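Foro > Cine y series > Sagas y universos compartidos
Tema: Orden para ver la saga de Trevar (¿estreno o cronología?)

marlo_83
30 de septiembre de 2022

Buenas. Tengo pendiente la saga entera de Trevar y quiero empezarla con mi hermana, que no ha visto nada. Yo vi en su día la primera y media de la segunda. Mi duda es la de siempre: si seguimos el orden de estreno o si empezamos por Drevstead, que es la precuela y transcurre 60 años antes que todo lo demás. He leído opiniones de los dos tipos y no me aclaro. Sin destripes de la última, por favor.

celuloide_viejo

Orden de estreno. Drevstead se rodó la cuarta y está escrita para gente que ya conoce la colonia. Si la ves primero, la escena del puerto no te dice nada, y es la mejor de la película. Además te cuentan de dónde sale la capitana, y en la primera eso es un misterio que dura hasta el final.

nube_baja

No estoy de acuerdo. Yo empecé por Drevstead sin saber que era una precuela y la entendí perfectamente. La protagonista llega a la estación sin papeles y sin conocer a nadie, así que el espectador va aprendiendo con ella. Luego vi la primera y sí, ya sabía quién era la capitana, pero a cambio entendía por qué no quería volver a Pärn. Cada orden te quita una cosa y te da otra.

tercerafila

Para mí el problema de empezar por Drevstead es el ritmo. Son 157 minutos y la primera hora es casi toda política de la colonia: el reparto del agua, la votación, el bloqueo. A mí me gusta, pero para alguien que entra de nuevas es mucho. La primera película es bastante más corta y va al grano.

marlo_83

Gracias. Lo de la duración no lo sabía. Mi hermana se duerme con cualquier cosa que pase de dos horas, así que eso pesa. ¿Y la miniserie del Hukolier? ¿Es necesaria o se puede saltar?

celuloide_viejo

Se puede saltar. Son seis episodios sobre la tripulación del Hukolier antes del motín y solo aparece un personaje de las películas, en el quinto. Si os gusta el mundo, vedla al final.

nube_baja

Otra vez discrepo. Sin la miniserie, el motín de la tercera película queda cojo. En la película se despacha en una conversación y te tienes que creer que el segundo oficial ha cambiado de bando de un día para otro. En la serie se ve el proceso. Yo la pondría entre la segunda y la tercera.
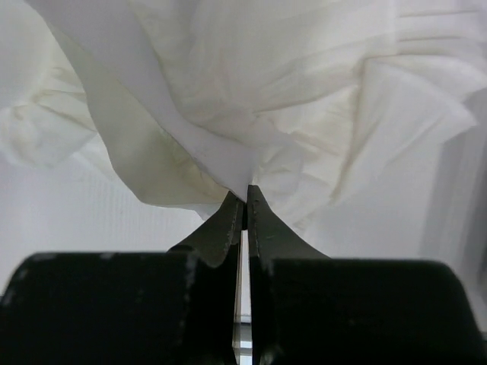
Añado otra cosa: la tercera tiene dos versiones. La de cines termina con la nave saliendo de la órbita de Pärn y la extendida sigue unos minutos más, con el juicio. Si vas a ver Drevstead después, busca la extendida, que en el juicio mencionan el apellido de la familia y eso enlaza con la precuela.

tercerafila

La extendida del juicio no la hizo el mismo montador, según contaba el folleto de mi edición, y se nota. Hay un corte de sonido muy feo cuando entra el testigo. Yo prefiero la de cines y leer lo del apellido por ahí.

gatodeorbita

Llevo vistas las cinco varias veces. Mi orden: primera, segunda, miniserie, tercera, Drevstead y quinta. Coincide con el de estreno salvo por la miniserie, que salió la última. La quinta hay que dejarla para el final sí o sí, porque recupera cosas de Drevstead que si no conoces parecen un error de guion.

celuloide_viejo

Gatodeorbita, en lo de la quinta tienes razón. En lo demás, sigo pensando que seis episodios en mitad de la saga cortan la historia. La segunda acaba con la capitana presa y lo que quieres es saber cómo sale, y te pones a ver a otra gente durante media docena de capítulos.

gatodeorbita

Puede ser. Yo los vi en dos tardes y no se me hizo largo. Duran unos 33 minutos cada uno, descontando los créditos.

nube_baja

Y si a mitad del segundo no os interesa, lo dejáis y pasáis a la película. Tampoco es obligatorio acabarla.

pixel_roto

Pregunta relacionada: ¿alguien sabe si el doblaje de Drevstead mantiene las voces? En la segunda le cambiaron la voz a la capitana y me sacó por completo.

tercerafila

La recupera en Drevstead, pero solo en el epílogo, que es cuando sale ella de mayor. La joven tiene otra voz, como es lógico. Lo que han cambiado es la traducción de algunos términos. «Cinturón» ahora es «anillo» en toda la película.

pixel_roto

Pues vaya. Gracias, la veré en versión original.

marlo_83

Decidido: primera y segunda este fin de semana, luego probamos un episodio de la miniserie y según lo que diga mi hermana seguimos o saltamos a la tercera. Drevstead la partiremos en dos noches. De la tercera cogeré la extendida, que la he visto con subtítulos y la de cines no.

celuloide_viejo

Buen plan. Si la partís, parad justo después de la votación, que hay un fundido a negro y un salto de tiempo.

nube_baja

Ya contarás qué le parece a tu hermana lo de la capitana.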